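Folding on a soft surface: a talk with Arvo Kauppinen

July 4, 2020

Arvo Kauppinen has folded clothes for 32 years and he still does not like the T-shirt. "Trousers are easy," he told me when we had sat down with our coffee. "Trousers have long straight lines and they want to be folded. A T-shirt has a neck which is round, two sleeves which are short, and a cloth which moves when you breathe on it. People think it is the easiest piece in the basket. I give it to new people on the first day and I see their faces."

He started at the laundry of Hoteck, where he was responsible for the staff clothing. Guests' shirts went on hangers and had their own department, but the T-shirts of the kitchen and garden staff came to his table in big bags, all mixed in size. Later he moved to Tevadent, a supplier of clinic clothing, and there he trained others. Today he gives courses and answers letters from our readers, and I had brought a number of those letters with me.

Most of them ask the same question. Why does a shirt look good on a table and bad on a bed?

"The bed gives way," Arvo said. "When you press with your hand to make a fold, the cover goes down under the hand and comes up beside it. So you get a small hill, and the cloth lies over the hill. Then you fold, and the hill is inside your fold. On a hard table you do not have this. But most people fold at home on the bed, and I don't want to tell them to buy a table. I want to tell them how to do it on the bed."

His first advice concerns the cover. It should be pulled smooth before any clothes are put on it. A thick duvet is the worst, he thinks, and a thin one in a plain color is acceptable. He prefers a pale surface under dark or blue clothes. With a white shirt on a white sheet, he said, he has to search for the hem with his fingers.

The second advice is to find the collar before anything else. "I see people take the shirt at the bottom and shake it. I also did it when I was young. But the collar is the place where the cloth is thick, and it has the seam, so it keeps its form. You find the collar, you put it away from you or toward you, it is the same to me, and from there you know where the shoulders are. If the collar is in a heap, you cannot fold. First you must open it."
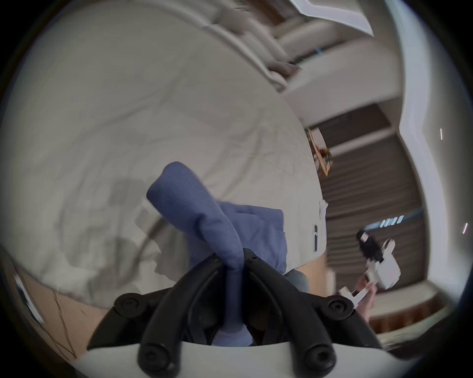
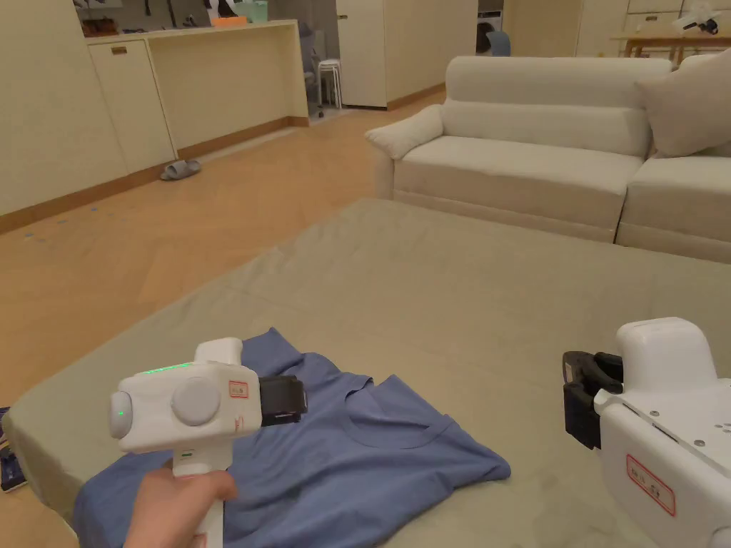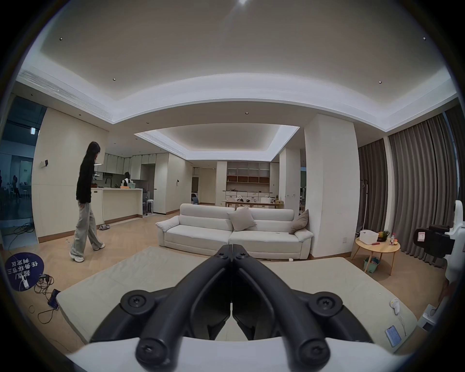
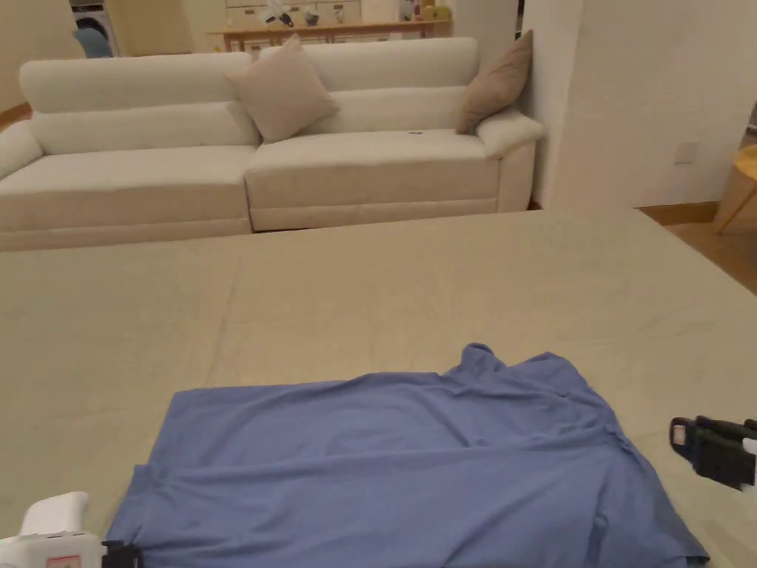

Tosora Home Textiles Club, Clothing Care Section

I asked him to look at the shirt on the pale cover, with the sofa behind it, and to say what he would do next.

"The body is not bad. One side lies quite flat and the edge is straight, I would leave that side in peace. The collar and the shoulder are the problem, they are gathered together in a ridge. And from the collar you have long creases that go diagonally over the body. Many people begin to stroke these creases with the palm. It is a waste of time. The creases come from the collar, so you open the collar and pull the two shoulders away from each other, slowly, and then you look again. After this you can use the palm."

And when the cloth is held up in a twist, as in the first picture? He bent closer. "You have to let it turn back. A twist has a direction. If you put it down twisted and try to repair it on the bed, you work double. I hold it by one point and wait a moment, then I look for the next corner." At Hoteck he used to say to his people that waiting is also work, and he believes they found him quite tiresome.

We spoke then about the room. Arvo has strong opinions on where folding should take place, and he was pleased to see a light wooden floor and a cream sofa near at hand. "A sofa close to the place where you fold is very useful. You can put the finished pieces on the seat, in order of who wears them. You don't put them on the armrest, they will fall. And move the cushions to one end first."

About phones and cables he was less pleased. "I see phones, I see a charger, I see black cables on the floor. At home it is the same with me, my wife can confirm this. But when you carry a pile of clothes in front of you, you don't see your feet. I ask people to clear the way from the bed to the wardrobe before they start. Slippers also. Put the slippers on, or put them under something."

He noticed the open kitchen with its white cabinets and asked me whether our readers fold near the kitchen. Some do, according to the letters. His opinion is that it is fine if nothing is frying. Cotton takes the smell of onion quickly and gives it back slowly.

One reader, who bought a set of shirts from Lukoševičius last October, wrote that they never stay folded in the drawer. Arvo knows the make and likes it. "It is a soft knit and a soft knit slides. You should fold it in fewer parts. Sleeves in, sides in, and one time in the middle, finished. If you make it very small, it will open like a spring. Then put it in the drawer standing, between two neighbors which are thicker."

He does not believe in folding boards for home use, although he bought 14 of them for the training room at Tevadent and they were used every day there. "There the shirts must be identical, for the shelf. In your own drawer nobody comes to measure." His own shirts, he admitted, are folded by his wife, who uses a different method from his and is faster. He has asked her to show it on one of his courses and she has refused.

Before I left, he took out his working notebook from the Hoteck years. On the last written page stands the number 1679, with a line under it. It is the number of staff T-shirts that passed his table in his final month there. I asked if he remembered any of them.

"A green one," he said. "It had no label and the collar was so wide that it would not lie flat for anyone. I folded it every week and every week it was ugly."

Letters for the next talk with Arvo can be left in the box at the club room or given to the section. He asks that readers write what kind of cloth it is and what surface they fold on.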